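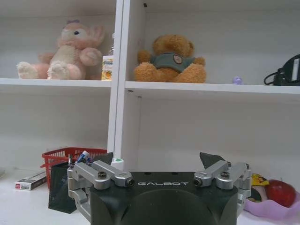

Trosero shelf-tidying package: member assessments

ekpo_facilities
Our department is reviewing the Trosero package for Loltum, our play center. The quotation includes 2 days of setup and a service term of 10 months. Comments from current subscribers are requested.

Musa Etim
We have subscribed since June. Fruit and plush toys are suitable test items – thin packaging deserves a separate trial. 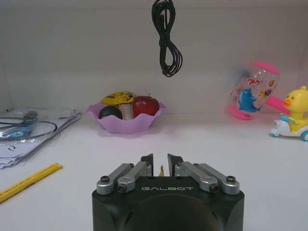
I would also request written terms on fingertip replacement before signing.

sellmont_ops
I must disagree on the trial. The 27-page agreement already covers packaging.

Musa Etim
It covers boxes only. Please see section 4.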